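叠衣服的活交给机械臂以后

2022年12月31日

我在Plataren的洗涤厂上班，从2015年干到现在，前几年在湿区装机，后来调到后整理，就是烘干以后分拣、叠、打包那一段。厂里今年开始用机械臂叠衣服，周围问的人多，网上也有人拿我们厂举例子，说法差得很远，有的说人都裁光了，有的说机器是摆设。我想把我看到的和我的看法写一写。
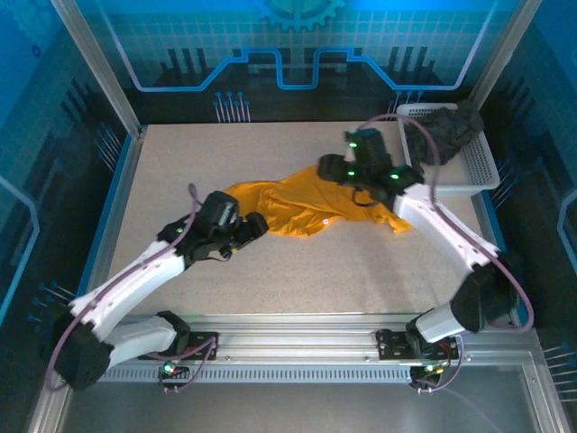 先说清楚叠衣服这个活。外面的人容易把它和床单混在一起。床单、台布、毛巾早就有机器，平烫机出来直接折，那套东西比我进厂还早，大家都习惯了。难的是散件，T恤、工装、厨师服、围裙，还有客人送洗的私人衣物。这些东西从烘干机里出来是一团一团的，袖子裹在里面，领子翻着，有时候一条裤腿套着另一件的下摆。人伸手一抖就开了，抖完往台面上一铺，两只手一抹，三下五下叠好。熟手做这一套不用看，眼睛在看下一件。

机器要做的第一件事，就是把那一团东西找出两个能抓的地方。Predudov的人来装设备的时候跟我们讲过，叠的部分好办，铺平最麻烦。我当时听了没什么感觉，后来站在旁边看了几天才明白。两只夹爪伸到一件揉着的衣服上面，一左一右，夹起来，提，放下，再夹。有时候夹到的是同一层布，有时候一边夹到领口，一边夹到背后中间，拉出来是斜的。人碰到这种情况会顺手换个地方捏，机器就放下重来。

这是现在的水平。我不打算替它吹，也不想笑话它，因为它四月份刚来的时候和现在就差很多。四月份那会儿，一件短袖翻来覆去弄，我们几个在边上看得着急，想伸手进去帮忙，被安全员喊住了。到了年底，普通的棉T恤它基本能自己弄完，工装外套还是不行，带拉链的不行，雨衣料子滑，也不行。

所以第一个要说的是，说它取代了叠衣工的人，没有来看过叠衣工一天叠些什么。我们后整理线一个班要出3000件散件，里面花样太多了。机器单元分到的是挑出来的那一部分：单一品种，颜色不要太深，尺码差不多的。谁来挑？还是人挑。以前一个人从筐里拿起来就叠，现在有一个人专门站在前面把能给机器的和不能给机器的分开。这个岗位以前没有，新添的，工资单上写的还是“叠衣工”。

我对这件事最大的意见就在这儿。

厂里算账的方式是这样的：叠衣工原来一条线几个人，现在几个人，少了的就是机器省下来的。可是少下来的那几个人做的活没有全部消失，有一部分变成了分拣，有一部分变成了看机器，有一部分变成了收拾机器叠坏的。叠坏的那些放在旁边的筐里，下班前得有人重新叠。这些活都落到剩下的人身上，名目上又不算活。班长表上填的是“辅助”。辅助两个字在我们厂没有计件，只有底薪。

Dardo Ulloa跟我同一年进厂，叠衣服叠得比谁都快，以前计件的时候他每个月拿得最多。现在他被调去看机器，理由是他最懂衣服。这个理由没有错，他确实最懂，机器卡住的时候他看一眼就知道这件该从哪里下手，机器那边调参数的人也爱问他。问题是他调过去以后收入降了一截。他本来靠手快挣的钱，现在手快没有用，站在那里等机器做，机器多快他就多快。他去找过人事，人事说岗位轻松了，不弯腰不举手，肩膀也不疼了。肩膀不疼是真的，他自己也承认。他做叠衣的最后两年，右边肩膀晚上睡觉压不得，冬天要贴膏药。

这两件事都是真的，放在一起就不好说。有人写文章只写肩膀，有人只写工资。我觉得厂里如果真的认为他懂衣服这件事值钱，那就应该给他一个值这个钱的岗位，写清楚，定级，按级发。拿他的经验去教机器，又按最低的那一档发他工资，这个做法我不认同，换了哪个厂我都不认同。

说到教机器，有一段时间厂里安排人去做示范。就是人握着操作的那一套把手，带着两只机械臂叠，叠一件记一件，记下来的东西拿去给机器学。这个活看着轻，做起来很累人，因为你的手和夹爪不是一回事。你五个手指头，它就两片，你能感觉到布有几层，它那边什么感觉也没有传回来，全靠眼睛盯着。头一天做下来，大家都说眼睛酸，脖子硬。一次排25分钟，然后歇一歇，换人。这个时长是试出来的，一开始排得更长，后半段做出来的很多不能用，调试的人自己提出来要缩短。

我做过两个星期。印象最深的是，我以前不知道自己是怎么叠衣服的。真要你慢下来，一步一步做给别人看，你会发现自己有很多小动作，比如拎起来之前先用小拇指把袖口勾出来，比如放下去的时候往前送一点，让空气把下摆垫开。这些动作机械臂都做不了，只好换办法，用夹爪捏住一个角慢慢拖，靠台面把它拖平。几个人各有各的拖法，最后定了一种，因为拖法不统一机器学得乱。定下来的是Garba Okeke的拖法。他原来是设备组修烘干机的，没叠过几天衣服，手上没有老习惯，反而跟夹爪合得来。老叠衣工一开始不太服气，后来也就照着做了。

Garba现在是整个后整理唯一一个正式转了岗的，职务叫单元技师，工资涨了，还去总部那边学了一阵。我替他高兴，他也确实肯学，报警代码背得比说明书还熟。可是拿他一个人当例子去讲“机器来了大家都升级了”，就不合适。全线这么多人，转过去的是一个，而且他本来就是搞设备的，不是从叠衣台上转过去的。厂里年终的宣传板上有他一大张照片，旁边写着人机协作、共同成长。叠衣台这边的人走过去看看，也没说什么。

再说培训。Predudov给厂里的合同里包含培训，这个我见过文件，写得很明白，操作人员每人要有20个小时。实际上给到叠衣台这边的，是一个上午，讲的主要是安全：黄线不能过，灯亮着手不能伸进去，急停在哪里，按下去以后找谁。这些当然要讲。剩下的时间都给了设备组。我问过为什么，答复是叠衣工流动大，学了就走，浪费。我不知道这个浪费是怎么算的。我们台上一半以上的人干了五年以上，流动大的是临时工，旺季来，淡季走，那些人本来也不会排到机器旁边。

而且正因为没教，才出了后面那些事。夏天有一阵机器老停，停了就等设备组来人，设备组来了一看，多半是小毛病，布压住了，镜头上沾了毛絮，擦一下，复位，就好了。烘干区出来的东西毛絮多，这个谁都知道。要是看机器的人被允许自己擦自己复位，几分钟的事。可是没有培训记录就没有权限，没有权限就只能站着等。等的时候后面的衣服堆起来，又要从别的台上抽人去叠。那段时间加班反而比没有机器的时候多。后来是Dardo他们几个私下跟Garba学会了，九月份厂里补了一个手续，权限才放下来，停机的时间一下子短了很多。这个道理一点也不深，把会用的权限给天天站在那里的人，早几个月做就好了。

也有做得好的地方，我不想只挑毛病。

一个是夜班。以前夜班后整理最苦，人少，困，灯又白，手上一慢就被催。现在夜班的单一品种先过机器，人处理剩下的，节奏松了。夜班的几个大姐都说愿意留着机器，有人还跟我说，要是把机器撤了她就不上夜班了。白班的人态度差一些，因为白班品种杂，机器能吃的少，地方倒是占了一大块，原来两张叠衣台的位置没有了，过道也窄，推车要绕。

另一个是定额。机器装好以后，有人提过要拿机器的数去定人的数，意思是机器不休息能叠多少，人也要往上靠。这个提法后来没有通过，我认为很要紧。Goel那边的厂子，和我们同一个行业，离我们不远，他们装的是传送分拣，不是机械臂，装完之后就把人的定额跟着线速走了。我有老同事在那边，说上厕所都要掐着筐与筐之间的空当去。机器还是那种机器，定额怎么定，日子就怎么过。所以有人问我支不支持自动化，我一般不回答这个，我要先问定额是谁定的，停机算谁的时间。

停机算谁的时间，我们厂到现在没有完全讲清楚。机器停了，看机器的人站着，这段时间有底薪没有奖金。奖金按单元的产量算，产量又取决于机器停不停，机器停不停他们管不了。我跟主管提过，停机应该从考核里扣掉，系统里本来就有停机记录，几点几分到几点几分都在，拉出来就行。主管说在研究。

还有人的问题。叠衣台原来是面对面站的，两排，中间放成品，干活的时候聊天，家里的事、孩子的事、哪里菜便宜，一个班就过去了。看机器是一个人对着一个柜子站，背对着大家，还要盯着看，走不开。Dardo说他现在一个班说不了几句话。这种事写不进报告，开会也提不出来，提出来人家会觉得你矫情。可是在厂里待久的人都知道，一个班好不好熬，跟旁边站着谁有很大关系。我提过一个建议，把机器单元转个方向，让看的人能朝着叠衣台这边，改动不大，就是线要重新走。还没有动。另外就是轮换，看机器的和叠衣的每隔一段换一次，这个倒是十一月开始试了。换着做的好处是大家都学会了，请假有人顶，坏处是计件和不计件来回切，工资算得乱，有两个人十一月的工资到现在还有出入。

关于以后，我没有本事预测。Tredbridge那个新厂明年要开，听说后整理从图纸上就是按机械臂排的，叠衣台只留一小段。招的人也会少。我们这边的老员工有人想过去，离家近，又担心过去以后没有叠衣的岗位，只有看机器的岗位，工资按新厂的表走。新厂的表还没有公布。我觉得公布应该在招人之前，让人看明白再决定去不去，这个要求不过分。

我自己的态度，总的来说是不反对。叠衣服这个活我做过，一天下来手指头肚子是干的，裂口子，沾水就疼，夏天烘干区那一头的热气一直往这边涌。如果有机器能把最重复的那部分拿走，我没有理由舍不得。我的年纪再干十几年退休，要是十几年都站在台子前面叠，肩膀和腰会是什么样，看看前面退下去的人就知道了。

我反对的是现在这种分法。机器省下来的，厂里算得很细，写在报告第一页。机器多出来的那些零碎活，分拣、返工、擦镜头、等复位、教它怎么叠，没有人算，都塞进“辅助”里。把这一块算清楚，给它一个岗位名称，给一个工资级别，停机时间从考核里扣出去，培训按合同写的小时数给到每个人，这几样都不需要什么新技术，也花不了一台设备的钱。

年底工会那边收意见，我把上面这些缩成一页纸交上去了。交的时候收意见的人问我，定级这一条写得具体一点行不行，参照哪个岗位。我写的是参照烘干区的操作工，烘干区操作工也是看机器，有级别，有停机补贴，早就有了，照着那张表改个名字就能用。

这几天厂里赶节前的单子，餐饮客户的围裙和工服特别多，机器单元只收了棉T恤，其余的都在台子上叠。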